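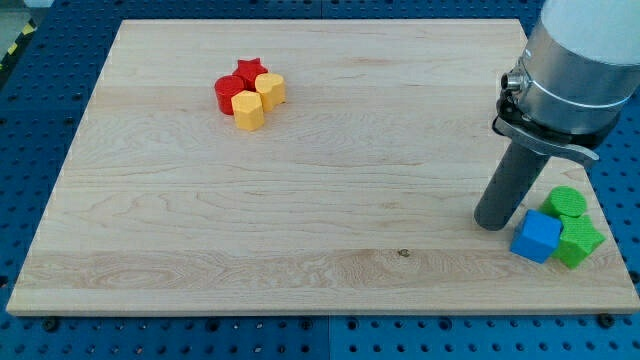 Slide 1 -- Do you need to oil that board?

Wait for people to sit. Ask who owns a wooden cutting board. Ask who has oiled it in the last month. Hands go down. Leave it a moment before moving on.

Say up front: I sell nothing. I used to repeat most of the advice I'm going to complain about tonight.

Slide 2 -- The usual rules

Read them out fast, no comment:
Oil it once a week for the first month.
Never use kitchen oil.
End grain is kinder to knives.
Maple is "naturally antibacterial."

Then ask where they heard them. In my case it was a leaflet in the box, printed by the people who also sold the oil.

Slide 3 -- The Nirbridge survey

This is the one everybody quotes. 2852 owners, and the oiled boards "lasted longer." Go slowly here.

It was self-reported. People who oil a board are people who also dry it and keep it out of the dishwasher. The survey didn't ask about dishwashers. I wrote to Nirbridge in January and asked for the questions. They sent me a coupon.

(If someone says a big sample fixes that: it doesn't. You get the same bad answer with more decimals.)

Slide 4 -- What I did at home

Two boards, same shop in Lonitden, same kitchen, six months. One got mineral oil, one got nothing. Both washed by hand and stood on edge to dry.

The oiled one looks better. I'll give them that. The dry one is rougher and grayer and has picked up a beet stain. Neither one cracked or cupped. Two boards prove very little and I should say so before somebody in the back row does.

Slide 5 -- Knots and figure

Sellers call wavy grain a premium and a knot a flaw, and sometimes they call the same knot "character" on a pricier page. A small tight knot doesn't bother me. A loose one, or one with a crack running out of it, I'd send back.

Slide 6 -- The Demance conditioner

Read the label: mineral oil, beeswax. Pass the tin around. Ask what they think it cost, then tell them. Drugstore mineral oil, food grade, is most of the same thing.

Skip this slide if running late.

Slide 7 -- What I'd do

Wash it, dry it standing up, oil it when it looks thirsty. Sand it if it gets fuzzy. Keep it out of the dishwasher -- that one I do believe.

Questions. Somebody will ask about bamboo. I haven't tried it.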